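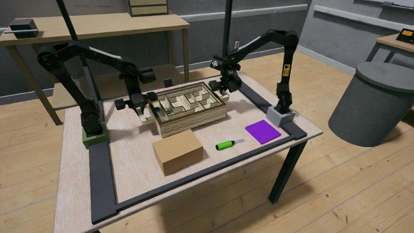

Two black robot arms at a wooden worktable with a maze box, computer rendering.

Review: Onuoha Pluvarness edge gateway
By Natsumi Wada
May 6, 2025

The Pluvarness is a DIN-rail protocol gateway from Onuoha, sold to utilities and mid-sized plants that want data out of older controllers without replacing them. It polls serial and Ethernet devices, normalizes the values, buffers them locally and publishes over MQTT or OPC UA. We ran one at the Bindodthorpe water treatment works, where it replaced a panel PC running a set of scripts written before most of the current staff were hired.

Hardware

The enclosure is painted steel with a removable terminal block for 24 V DC. There are two Ethernet ports, which can be bridged or kept on separate subnets, and four isolated RS-485 channels. Termination is set by DIP switches behind a small door on the left side. With the unit mounted against a neighbouring module, the door can't be opened, so set the switches before it goes on the rail.

Status LEDs are legible through a tinted cabinet window. The channel LEDs blink on traffic but don't distinguish a valid response from a CRC error. The cheaper competing unit we had on the bench does.

Configuration

Setup is done through a local web interface. Tags can be entered individually or imported as CSV. Our import held 242 tags across pumps, dosing skids and two analyzers. The first attempt was rejected with a generic parse error. Onyekachi Nwachukwu, the controls technician on site, traced it to a trailing space in one of the header names. The manual gives the header names but says nothing about whitespace handling.

Byte and word order can be set per tag, per device or per channel. Per-tag settings take priority. Scaling is linear only. If you need a square-root extraction for a differential pressure flow meter, it has to be done upstream in the transmitter or downstream in the historian. For a product at this price that is a poor omission.

Polling and buffering

Poll groups have a minimum interval of 1000 ms on serial channels. That suits levels, temperatures and chlorine residual. It doesn't suit vibration or anything else that needs a waveform, and Onuoha doesn't claim otherwise.

We tested store-and-forward by disconnecting the uplink for 60 minutes under full load. All records were delivered on reconnection, in order, with source timestamps preserved. During backfill the gateway holds live values behind the queue, so operators see stale data until the queue clears. A setting to send live values first exists in the firmware menu but was greyed out on our unit. Support confirmed that it is reserved for a later release.

Security

Default credentials must be changed at first login. Certificates can be uploaded in PEM format, and self-signed certificates are generated on request. Role-based access is limited to viewer and administrator. Uchenna Ugwu, who looks after network segmentation for the works, wanted a third role able to acknowledge alarms without editing tags. There is no way to build one. Syslog export works as documented.

Comparison

The obvious alternative is the Indedmont line, which has finer user permissions, per-tag expressions and a better diagnostic page. It is also licensed annually by tag count, where the Pluvarness is a single purchase. Indedmont's isolated serial ports are an add-on module and take up extra rail space.

Verdict

Recommended for slow process data from mixed serial equipment, particularly where the budget favours capital over subscription. Not recommended where the gateway has to do arithmetic, or where several groups need different levels of access. Check the firmware release notes for the live-priority setting before ordering if your operators work directly from the published values.

Firmware was not updated during the test. The unit remains in service at Bindodthorpe.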